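Amach opens its simulated workroom to remote drivers

The robotics team at Amach has put its practice room online, and anyone with a login can now take hold of the controls and show the robot how a job is done. No hardware needed on your end, just a laptop and a pair of hand controllers!

The project is called Rillero. A person steers the arm from a distance, the software saves every movement, and the robot later learns from those recordings. Drivers in Ernevcombe logged 738 demonstrations during the trial period, and the team wants 800 before training starts on the next version.

Drivers work from a wrist view that looks out past the two green fingers. It takes a little getting used to (straight shelves bend like bananas near the rim), but most people settle in quickly.

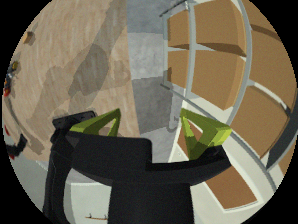 What drivers will be doing

The first jobs are small ones: reach for an object on the wooden surface, close the fingers, lift, and set it down somewhere else. Each new driver gets 50 warm-up tries that don't count toward the total.

"I love watching someone's tenth try," said Aitana Vallejo, who runs the sessions. "Their hands have stopped fighting the arm by then, and those are the recordings the robot learns the most from."

A second room, Llorente, is planned for November, with longer jobs that need several moves in a row. Sign-up is open now through the Rillero page.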